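How to Use a Plastic Tray to Keep Small Bottles Together on a Desk

Small bottles end up everywhere on a shared desk. Eye drops, glue, lens cleaner, sample sizes of hand lotion. A plain plastic tray fixes most of this and takes a few minutes to set up.

What you need
A plastic tray with rounded corners and a raised rim
A damp cloth and a dry one
Masking tape and a marker
The bottles you want to keep

Step 1. Empty the tray and wipe it. Get into the corners, where spilled glue collects. Dry it before anything goes back in.

Step 2. Put the tray in the middle of the table. If your table has two panels or pads, set the tray across the seam so people on both sides can reach it. Check that it sits flat – a thick seam can make it rock.

Step 3. Close each bottle and check the label. Tape over any label that has come loose and write the name on the tape.

Step 4. Add the bottles one at a time, starting at a back corner. Labels face the front. Tall ones go at the back.

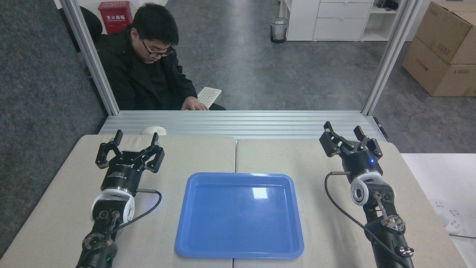
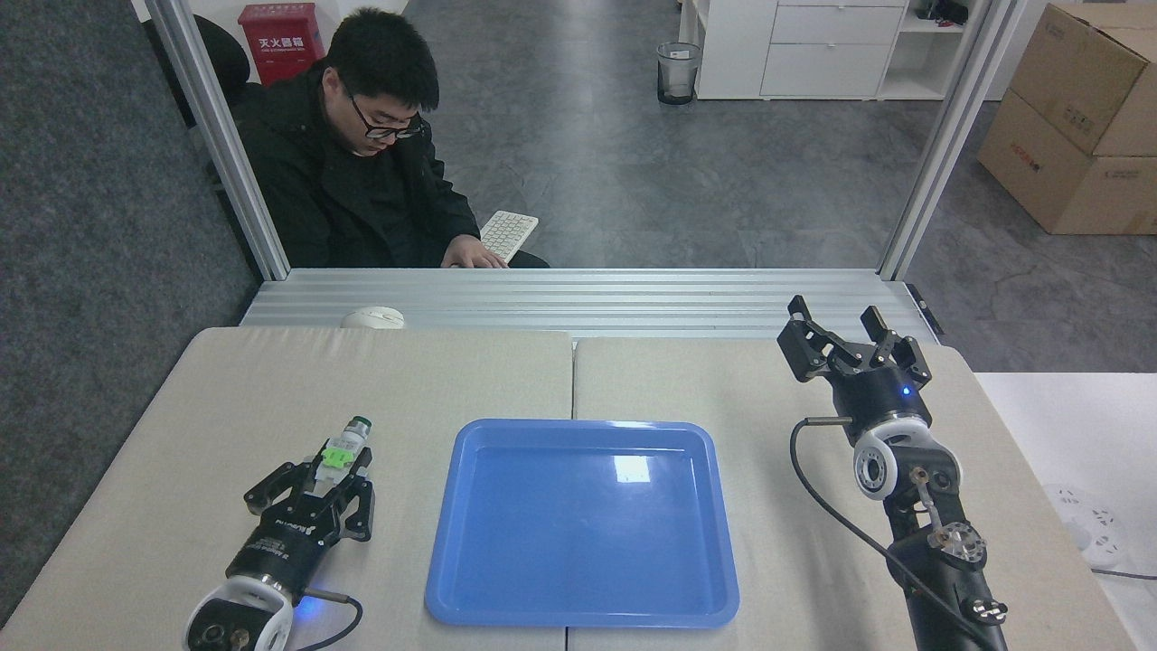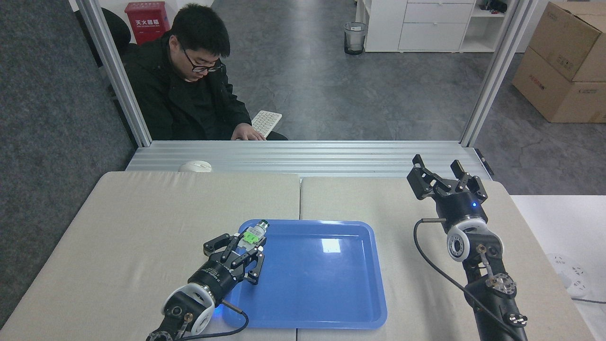
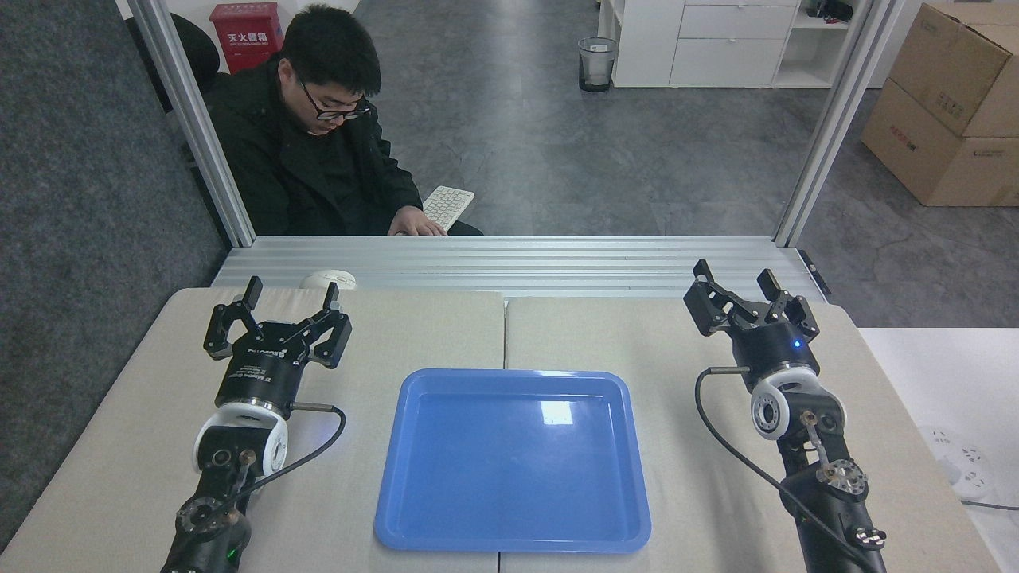
Blue tray set across the seam, still empty.

Step 5. Leave a gap along the front rim. You need room to get your fingers around a bottle without knocking over the one next to it.

Step 6. Go through the tray every Friday. Throw out empty bottles and wipe up drips. Tshepo Buthelezi does ours after lunch.

Notes
Keep the tray away from the keyboard if you store anything that can leak.
Bottles over 417 ml are too heavy for a shallow tray. Put those on a shelf.
If bottles slide when you move the tray, line it with a paper towel cut to size.

Written by Hanyu Fan. Last updated in November.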